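The Drawer Full of Cords

By Lesia Kravets

Jul 29, 2019

When the electronics repair shop in Clinstead closed, its owner left behind 1344 charging cords. Most had come in with phones and tablets that were never picked up. The town library took them, tested them, and has been lending them out ever since.

Uliana Savchuk runs the lending desk. She says the braided ones go first.

"People think the cloth makes them stronger," she said. "Sometimes it does. They still fail at the plug end."

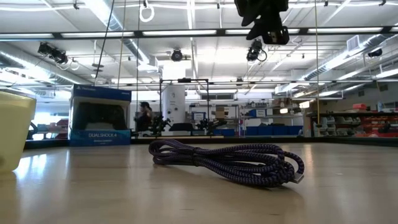

A braided cable folded into loops and tied, with its metal connector at the right.

The plug end is where most cords give out. A cord that gets bent hard at the same point every night will lose a wire inside long before the outer cover shows any wear.

Savchuk tells borrowers to wind cords in wide loops and leave some slack near the plug. Wrapping them around a charger brick puts the sharpest bend in the worst spot. 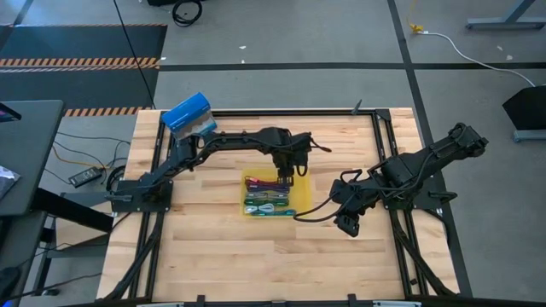
The library charges nothing for a loan of up to 72 hours. After that it's a quarter a day. Last October, the busiest month so far, 109 cords went out and all but six came back.

Neighboring Omley has a different plan. The town collects old cords at the fire station and sends them to a scrap dealer in Ronberg, who pays by the pound for the copper. Almost 3000 pounds went out in the first year, and the money paid for new benches at the ball field. 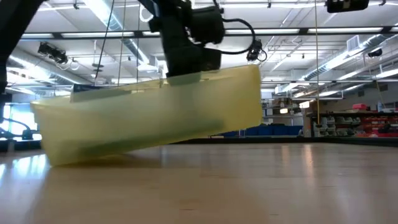
Savchuk would like the two towns to work together. Cords that pass a test would go to Clinstead, and the dead ones would go to Ronberg. Omley's council is expected to take up the idea in the fall.

At home she keeps four cords, each tied and hung on a nail inside the pantry door. She used to have a drawer.
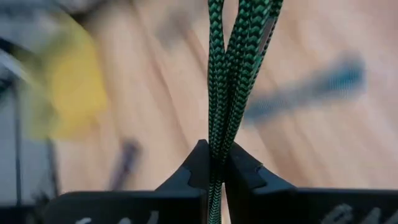 The woven cover of a green cord, seen close up.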